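4.2 The toy-tidying chore

Putting toys away is a job most parents would gladly hand over, and we think it is one of the best tests a home robot can face! A dishwasher rack has a place for every plate. A toy basket has no such order, and the Flundthorpe task was built around that mess. The arm must take things from a crowded container and post them through round holes in three boxes with coloured tops.

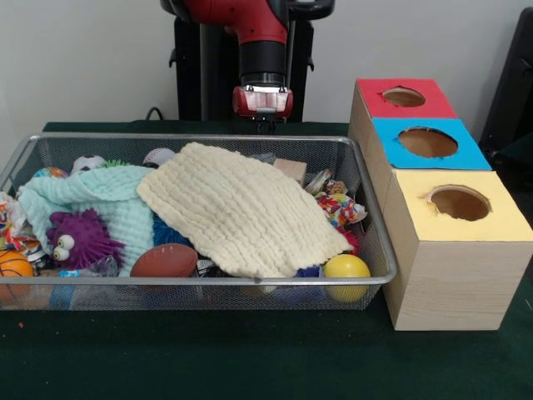 Figure 4. Gripper over the mesh basket, with two textured cloths lying across the toys.

Cloth is where the fun starts. A ball keeps its shape when it is picked up, but a crumpled cloth can hide half a dozen smaller things and drag them along when it moves. Our planner, Nirel, therefore scores each visible item by how likely it is to come away cleanly, and it may choose to shift a cloth first.

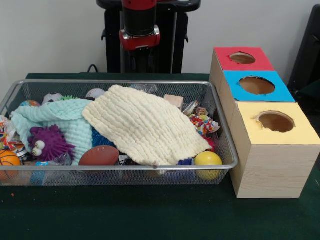 Spiky, rubbery toys raise a different question, as the fingers may close on a few soft tendrils and miss the body altogether. We trained the grasp model on 4000 attempts, 137 of them chosen by Chak-lun Fang as especially awkward, and we were delighted by how much those few hard cases taught us.

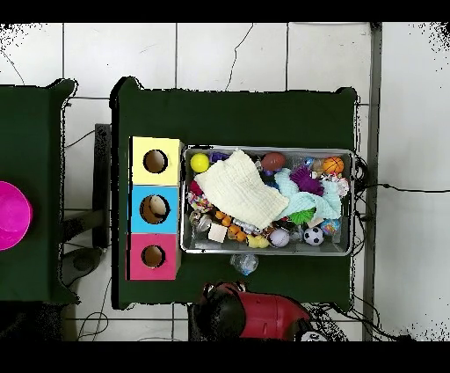
Figure 5. The work area from the head camera: box stack on the left, toys on the right.

Can a machine do this chore yet? Slowly, and with someone nearby, we believe it can make a proper start. Small items under cloth remain the hardest part, and we return to them in Section 5.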